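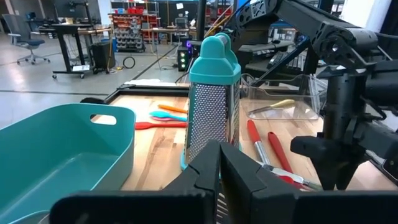 A giving circle is a form of group philanthropy in which members pool their donations and decide together which organizations or projects will receive the money. Circles range from a few friends meeting at a kitchen table to large membership groups with paid staff. Many are organized by women, and others are based on a neighborhood, a profession, a faith or a shared heritage.

Structure

Most giving circles are informal associations without legal status of their own. To accept tax-deductible gifts, a circle usually works with a fiscal sponsor or opens a donor-advised fund at a community foundation. The host receives the donations, issues receipts, checks that grantees are eligible and sends out the payments. It may charge an administrative fee, taken as a percentage of the fund or as a flat yearly amount.

Some larger circles incorporate as nonprofits. Doing so gives them control over their own accounts but brings annual filings, a board of directors and, in many states, registration before asking the public for money.

Contributions

In an equal-share circle, every member gives the same amount and has one vote. Other circles set a minimum and let members give more, usually without extra voting power. A third type has no fixed amount and collects whatever members choose to give at each meeting. Business sponsors sometimes cover event costs so that member dues can go entirely to grants.

Grant selection

A common grant cycle has 4 stages: nomination, review, site visits and a vote. In smaller groups, one member may present a group she knows personally and the vote is taken the same evening. Members who serve on the board of a nominee, or who are employed by it, are generally expected to say so and sit out the vote.

Grants are often modest and are given for general operating costs as well as for specific items such as equipment, rent or training.

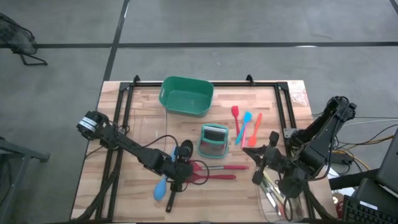

Tabletop with utensils and containers.

Example: the Alelley Circle

The Alelley Circle was started by Lieselotte Böttcher and Olga Frade with 20 members, each giving an equal share. It makes grants once a year, in June, and limits each grantee to three consecutive awards. Early recipients included Jindavari, a job training program, and the Jaidee after-school center. Rosário Peixoto, an accountant, later drew up the circle's conflict-of-interest policy, which requires a written disclosure from every member before nominations open. On October 23, 2023, members voted to add a reduced share for those under 30 and for retirees.

Tax treatment

In the United States, a gift made through a qualified host is generally deductible by a donor who itemizes. The deduction belongs to the year in which the host receives the gift, even if the circle makes its grant later. Money passed directly to an individual in need is not deductible as a charitable contribution. The portion of a ticket price that pays for a meal or entertainment is also excluded.

See also

Community foundation
Donor-advised fund
Fiscal sponsorship
Mutual aid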